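Support request: Calia counter rack, wobble and marks on the table
Opened Thursday, May 23, 2019
Status: open
Product: Calia small rack, black
Sold by: Stukulley

What's the problem?

Hi there! I bought one of your little Calia racks in January to get the fruit up off the table, and I love it, but it rocks. Only a bit, maybe the thickness of a bank card under one leg, but every time I grab a lemon the whole thing goes tick-tick on the wood and it's driving me up the wall. The sticker on the bottom says it'll hold 11 kilos and I'm nowhere near that (I put the lot on the bathroom scale, and yes, I felt silly).

It's also left a small grey mark on the table where one leg sits. The table is a Riquelme, the knotty one, and I've only just finished paying it off, so I'd like to get this sorted before there are four marks. 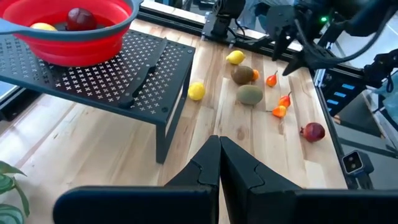 My guess is the fasteners. I had the rack in pieces when we moved from the old flat and I may well have done them up in the wrong order. There's a round one on the front right corner of the top and another on the far right corner, and those are the two I'm suspicious of, as the leg below the front one is where I feel the play. The knife and the red colander do come off before I test anything, promise.

What have you tried so far?

1. Turned the rack end for end. Same rock, but it moved with the rack, so I don't think I can blame the table.

2. Loosened everything a quarter turn, pressed down on the top with both hands and tightened it all again. Better for nearly 24 hours! Then back to ticking.

3. Stuck felt dots under the legs, from a Plumard pack of 40 (anyone need 36 felt dots?). They stopped the noise and I'm hoping no more marks, but it still tips a hair if you lean on a corner.

4. Put the weight right in the middle. With the red bowl sitting square on the mesh and a handle out to each side it's steadier than with things spread about, so that's how I'm using it for now. 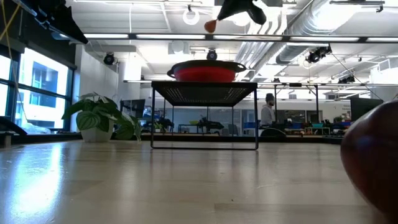
5. Rang your phone line, got through to Eulalia Henríquez, who was lovely and asked me to write it all down.

What would you like us to do?

Could you tell me what order the fasteners go in, and whether I'm meant to tighten them with the rack upside down? If a leg's bent I'd be happy with just the leg, no need to send a whole new rack. And if anybody there knows what takes a grey metal mark out of an oiled table, please tell me! I've tried a damp cloth and a soft eraser and I'm a bit scared to go at it with 200 grit.

I'm home most mornings if it's easier to ring. Thanks heaps.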